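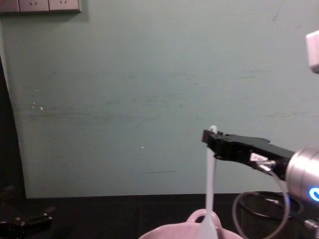 Station 2, right arm with spoon at the pink bowl.

Pre-session check, hand-guided and remote teaching
Site: Perden, Station 2
Checked by: Hilde Maes
Date: Nov 15, 2024

1. Emergency stop within reach of the operator – OK

2. Wrist indicator on right arm lit – OK. Blue.

3. Gripper cables clear of the work – COMMENT. Cable on the right arm hangs in a wide loop near the wastebasket. Take up the slack and move the basket before the next demonstration.

4. Jaws hold the tool without slipping – OK. Tested with the spoon, 9 stirs by remote control.

5. Speed limit set for hand guiding – OK

6. Second arm parked low before one-arm tasks – OK

7. Bowl position marked on the table – NOT DONE. Jelle Jacobs to tape it.

8. Operator briefed on letting go of the arm – OK. Roel Smits briefed, first time on this station.

9. Recording starts and stops from the pedal – COMMENT. Stop needed two presses. Reported to Pilar Echeverría.

Result: may be used once items 3 and 7 are closed. Item 9 stays open.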